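Jendgate Slurry Store Level Alarm
Product code JG-154

I've been selling farm storage gear long enough to have strong feelings about level alarms, and this is the one I put on my own place. We milk a small herd outside Trondport and our lagoon sits uphill from a creek, so I sleep a whole lot better with something out there keeping an eye on the level.

The Jendgate is a float-and-probe alarm for open manure lagoons, above-ground slurry tanks and reception pits. You set two trigger points. The first one sends you a text when you're getting close to your freeboard, and the second one texts everybody on your list and sets off the siren on the post (it's loud – my dogs hate it!). After that it keeps texting every 18 minutes until somebody acknowledges it.

What comes in the box:
Control unit with siren
Float arm and stainless probe
154 feet of armored cable
2 mounting brackets, galvanized
Battery and small solar panel
Printed setup guide

You'll need your own post and a SIM card. I use a prepaid one and it costs me next to nothing.

Fitting it

I did mine in a morning with my neighbor Arūnas Pärn holding the other end of the tape. Set the post well back from the edge, outside the fence if you can, and swing the float arm out over the store from there. Please don't go leaning over a full lagoon on your own, and stay out of covered pits altogether. The gas will drop you before you smell it. If your pit is covered, call us and we'll set you up with an installer.

Crust is the big question I get. If yours crusts over hard, order the longer probe (Juška makes it and it bolts straight on) and skip the float. With thin slurry or parlor washings the float does fine. I hose mine down every September before the fall rains and that's all the attention it gets. 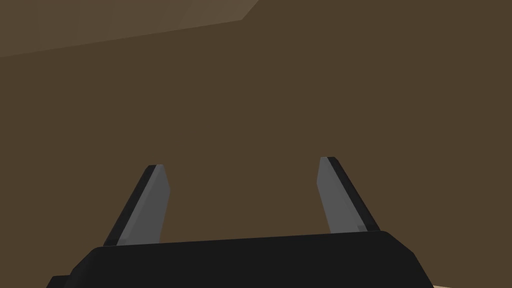 The log holds 1000 readings and you can pull them off onto a laptop with the cable provided. I didn't think I'd care about that part, but when our inspector came by I printed the whole winter and handed it over, and we were done with that section of the paperwork before the coffee was ready. It also shows you how fast a wet week fills things up, and that got me to finally fix the gutters on the heifer barn.

One thing it won't do is look after your walls. An alarm tells you the level and nothing else, so keep walking around the store and checking for seeps, cracks and burrows like you always have.

Warranty and shipping

Two years on the control unit, one on the float and probe. Everything ships from our Clokden warehouse, usually the next working day. Baiba Krūmiņa runs the parts desk and can match brackets to older tanks if you send her the wall thickness and a rough sketch.

Page updated 2025-08-13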